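Home Diary Older Newer About

Sunday, September 6, 2020

Slept till ten, then finally started on Grandma's plum jam. Tyra dropped off two bags from her tree last night and they were already going soft, so it was today or the compost. I pitted 186 of them (yes, I kept a tally on the envelope) and my thumbs are purple — so is the dish towel. The first batch caught on the bottom while I was on the phone with Oriana, but the second one smells amazing!
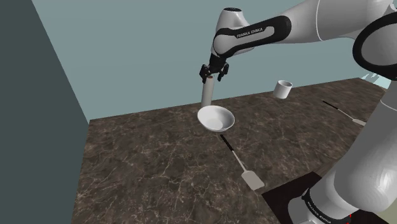 Did I use enough sugar this time? I put in 600 grams, same as her card says.

Tomorrow, labels.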